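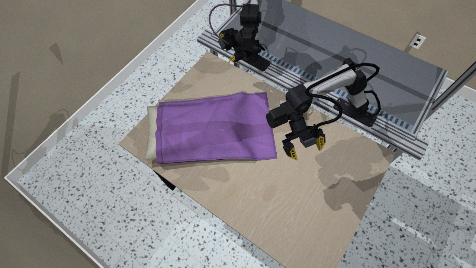
Review: Greker two-arm teleoperation kit with the Tomevgate simulator

Posted Apr 4, 2026

The Greker kit is a pair of hand-held leader arms, a foot pedal and a licence for Tomevgate, the simulator it plugs into. You move the leaders, the two arms on the screen move with you, and every run is saved as a demonstration you can train on later. I paid $600 for it in January and have used it most evenings since then. Greker didn't supply the unit and hasn't seen this review.

My test job was bedding. I wanted demonstrations of getting a pillow into a purple pillowcase, because cloth shows up the weak points of a controller quickly. A block will forgive a clumsy grab. A pillowcase won't, and neither will the person holding the leaders after an hour of it.

Setup

The leaders clamp to the edge of a desk. The clamps are the cheapest part of the kit and mark soft timber, so put some cardboard under them. Calibration means holding each arm in a set pose and pressing the pedal, once per joint. The manual has the second and third poses in the wrong order. If the arms on the screen come up twisted, swap those and start again.

Tomevgate found both leaders straight away on my desktop. On my laptop it found only the left one until I moved the right to a powered hub. The pillow job is one of the stock scenes, with a wooden board to work on and two arms on a rail along the far side, so there was nothing to build.

Using it

The grip triggers are the best thing here. They have a long, even travel, and you can close the fingers slowly enough to take a corner of cloth without grabbing a handful. There is no force feedback, so you judge the pinch by eye.

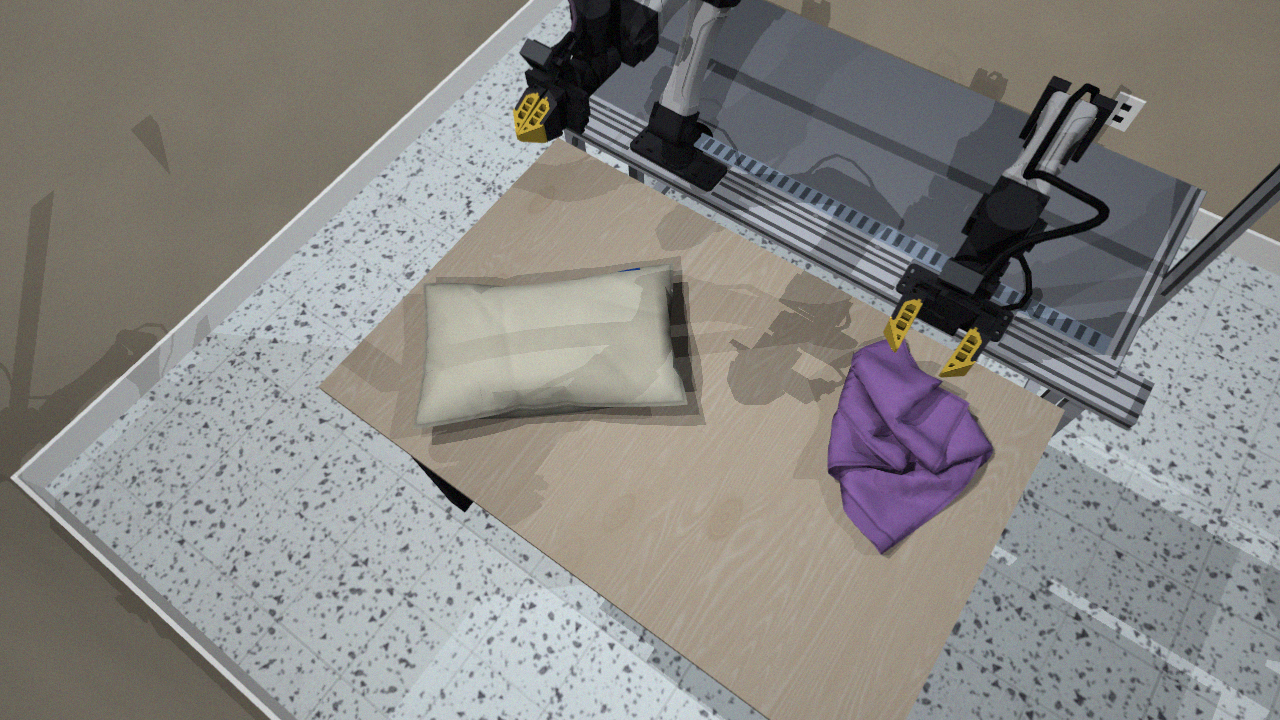
I found it best to pick up the case by one corner and leave the second arm parked until I had a clear place to put it. My early runs used both arms from the first second and most of them ended in a knot. Once I had slowed down and settled on one order of moves, a clean run took me 7 minutes. That's long for a pillowcase, but the recording tool lets you trim the dead time at each end.

The pedal starts and stops a recording. Tap it twice and the last run is thrown out. It's too easy to do this by accident, and there is no undo. I lost two good runs this way before I moved the pedal back under the desk where I had to reach for it. An "are you sure" box would fix it.

Your arms get tired. The leaders are counterweighted at the shoulder only, so the wrist ends feel heavy when you hold them out over a hover. I stopped every half hour and wouldn't push it past that.

How the cloth behaves

Cloth in Tomevgate is good enough to learn on. It bunches, folds over itself and drags the way a light cotton does. It does slip out of the fingers more readily than the real thing when you pinch close to a hem, and pulling very fast can make it jitter. Slow hands avoid both.

The camera can be moved between runs but not during one. I'd like a key to switch views while I'm holding something, as an arm can easily block the spot you care about. For now I leave a second window open on the other monitor with a lower angle, and glance across. It costs a bit of frame rate.

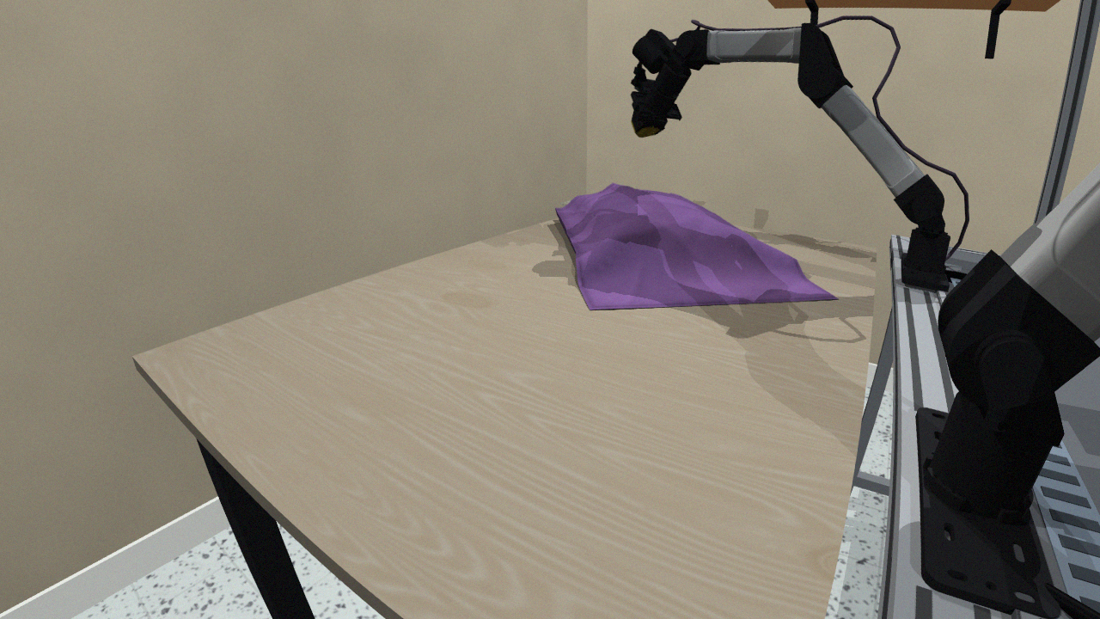 Recordings and export

Each run saves as one folder with joint positions, trigger values and whichever views you ticked. File names are just numbers, so write down which is which as you go. Playback is smooth and you can scrub back and forth, and I've used it to find the exact moment a grip went wrong.

Export to the common training formats worked the first time. The batch export is slow, and the progress bar sits still for long stretches before jumping to the end. Leave it alone and it will finish.

Compared with the Okafor

Before this I had the Okafor controller, which uses a pair of joysticks. It's lighter, quieter and easier to store in a drawer. It's fine for pushing and stacking. For cloth I wouldn't go back, as turning the wrist and closing the fingers together on a joystick takes more attention than I have.

The Zistanmont stand is sold as an add-on and replaces the desk clamps. I borrowed one for a weekend. It's steadier, and if your desk wobbles it's worth having. Mine doesn't, so I gave it back.

Good points

Smooth triggers with fine control
Stock scenes ready to use
Reliable export

Bad points

Pedal deletes runs too easily
Heavy at the wrists
No view switching during a run
Calibration page in the manual is wrong

Would I buy it again? Yes, for cloth work. If you only plan to move solid objects about, the joysticks will do.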